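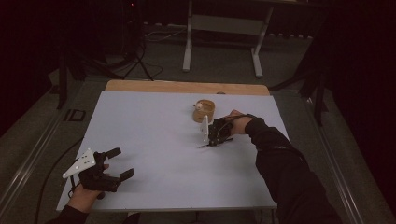 Bancada de teste, as duas garras de mão e o copo pequeno.

Fórum Dresar > Garras e efetores > Garras de mão com marcadores: dedos compridos ou curtos?

vzabala
Boa tarde a todos. Primeiro peço desculpa pelo meu português, que aprendi já adulta e escrevo devagar. Estou a comparar dois jogos de dedos para as garras de mão que usamos para gravar demonstrações. Um jogo é o comprido, que veio com as garras. O outro é mais curto, impresso por um colega, Cayetano Aranda, com a ponta um pouco mais larga. Na foto estão os compridos.

A tarefa é simples: pegar um copo pequeno de papel, levantar, mudar de lugar, soltar. O copo amassa com facilidade e por isso me parece um bom objeto para esta comparação. Fiz 16 repetições com cada jogo, sempre com a mão direita. Com os dedos compridos, o copo ficou amassado em 3. Com os curtos, em nenhuma, mas em 4 repetições o copo escorregou antes de chegar ao lugar.

As minhas perguntas são duas. Alguém já usou dedos curtos durante muitas horas e pode dizer se a mão se cansa mais? E para a deformação do copo, vale a pena pôr borracha na ponta ou é melhor limitar o curso do gatilho?

Vega

amottram
Olá, Vega. Uso dedos compridos há bastante tempo e não trocaria. Com os curtos o operador tem que baixar muito a mão, e a mão tapa o objeto. Para quem treina com a imagem da câmera da cabeça isso é grave, o modelo aprende com metade do copo escondido.

Sobre a borracha: ponha, mas fina. Uma borracha grossa cola no papel e o copo vem atrás quando você abre.

hartono_a
Discordo da Amber na primeira parte. A mão tapa o objeto também com dedos compridos, depende é do ângulo do punho. Nas nossas gravações o pior caso era quando o operador vinha de cima com as pontas para baixo. Vindo de lado, o copo fica livre quase o tempo todo, com qualquer dedo.

Vega, qual é o controlador? Se é o Stirkus, o curso do gatilho se limita no próprio menu e você não precisa mexer na mecânica.

amottram
Anjani, de lado funciona com copo. Com objeto baixo, uma moeda, uma tampa, você é obrigada a vir de cima. E ninguém grava só copos.

hartono_a
Ela perguntou sobre copos.

vzabala
Obrigada aos dois. Sim, é o Stirkus, versão antiga. Encontrei a opção no menu mas o valor não fica guardado depois de desligar. É normal?

O ângulo do punho não controlei, e agora vejo que devia. Nas primeiras repetições eu vinha mais de cima, depois sem pensar comecei a vir mais de lado. Isto mistura as duas coisas e os meus números valem menos do que eu pensava.

bsedgwick
Quanto ao valor que não se guarda: na versão antiga tem que sair do menu pelo botão de confirmar, e só depois desligar. Se sair pelo botão de voltar, ele aceita o valor mas não escreve na memória. Perdi uma manhã com isso.

Quanto ao resto, eu acho que 16 repetições é pouco para decidir entre 3 copos amassados e nenhum. Pode ser sorte. Antes de comprar ou imprimir seja o que for, faça uma série maior e alterne os dedos em blocos, não primeiro todos de um tipo e depois todos do outro. A mão aprende durante a sessão.

vzabala
Beryl, funcionou com o botão de confirmar, muito obrigada. O valor agora fica guardado.

Segui o seu conselho sobre os blocos. Também marquei na folha, para cada repetição, se o punho vinha de cima ou de lado.

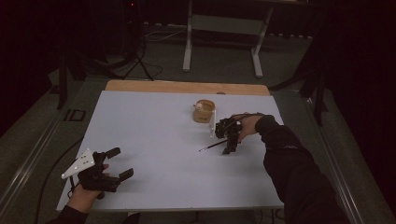 O limite do gatilho mudou mais do que os dedos, ao menos para mim. Deixei os dedos compridos montados e baixei o curso no menu, um passo de cada vez, até o copo levantar sem marca no papel. Agora também olho mais para o momento de fechar: na foto a garra direita está a fechar no copo e a esquerda espera com os dois dedos abertos, apontados para o centro da placa. Como a esquerda fica aberta assim, o operador pode esquecer que ela também tem limite, e eu esqueci. Durante meia sessão a esquerda estava com o valor antigo. Se alguém fizer o mesmo teste, confira os dois lados antes de começar.

O que ainda me incomoda é a posição da placa de marcadores. Quando rodo muito o punho para vir de lado, o rastreamento falha por um instante, e o trajeto gravado dá um salto pequeno. Com o punho de cima isto não acontece. Portanto o conselho da Anjani é bom para a imagem e mau para os marcadores, no meu caso.

hartono_a
Isso é a posição das câmeras de rastreamento, não é culpa do punho. Quantas você tem, e estão todas do mesmo lado? No nosso laboratório baixamos uma delas para a altura da mesa e os saltos quase desapareceram.

vzabala
Tenho 4, todas altas. Posso baixar uma, mas depois tenho que calibrar outra vez o volume inteiro.

amottram
Calibrar não é tanto trabalho. Mais trabalho é descobrir depois de 700 episódios que o punho salta em um de cada tantos. Aconteceu connosco em Hernham, e uma parte dos dados foi para o lixo. Ninguém tinha olhado as curvas de posição, só os vídeos, e nos vídeos está tudo bonito.

E continuo a dizer que o problema não existiria se vocês viessem de cima.

bsedgwick
Amber, com que frequência vocês calibravam? Pergunto porque tive saltos parecidos e não era oclusão, era um suporte de câmera mal apertado, que descia um pouco durante o dia. De manhã tudo certo, depois das 15h começavam os erros.

amottram
Uma vez por dia, de manhã. Vou confessar que nunca verifiquei os suportes.

c_aranda
Boa noite, sou o colega que imprimiu os dedos curtos. Queria defender um pouco o meu trabalho. Os 4 escorregões foram com a ponta lisa, como sai da impressora. Passei uma lixa nas pontas e entreguei outro par à Vega. Na minha mão já não escorrega, mas eu só experimentei com um copo vazio, e fecho mais devagar do que ela.

Também medi o esforço do gatilho com uma balança de cozinha e não encontrei diferença entre os dois jogos. Se a mão cansa mais com os curtos deve ser pela postura do braço.

hartono_a
Cayetano, pode partilhar o ficheiro dos dedos? Temos as garras Maillard, mas o encaixe parece ser o mesmo.

c_aranda
Posso. O encaixe do Maillard é mais fundo, pelo que me lembro, vai precisar de aumentar a base. Mando por mensagem privada, ainda não está arrumado para pôr aqui.

vzabala
Atualização. Baixei uma câmera, calibrei, e verifiquei os suportes como a Beryl disse. Estavam todos apertados. Os saltos com o punho de lado são menos, mas ainda existem quando os dois braços se aproximam muito um do outro. Penso que aí é uma garra que tapa os marcadores da outra.

Com os dedos lixados do Cayetano e o limite do gatilho, não amassei nenhum copo e escorregou um. Com os compridos e o mesmo limite, também não amassei nenhum e não escorregou nenhum. Por enquanto fico com os compridos. Para os objetos baixos vou fazer outro teste em setembro, e aí vou comparar de cima e de lado, cada um em blocos separados.

amottram
Fico contente pelos compridos. Para os objetos baixos, experimente começar pela tampa de garrafa, é mais difícil do que a moeda.

hartono_a
Com a tampa eu viria de lado :)

bsedgwick
Vega, se puder, ponha aqui o valor do curso que ficou no menu, para cada lado. A minha versão do Stirkus é a mesma e assim começo já perto do valor certo.

vzabala
Ponho amanhã de manhã, quando ligar o controlador. Não o anotei na folha e não quero escrever de memória.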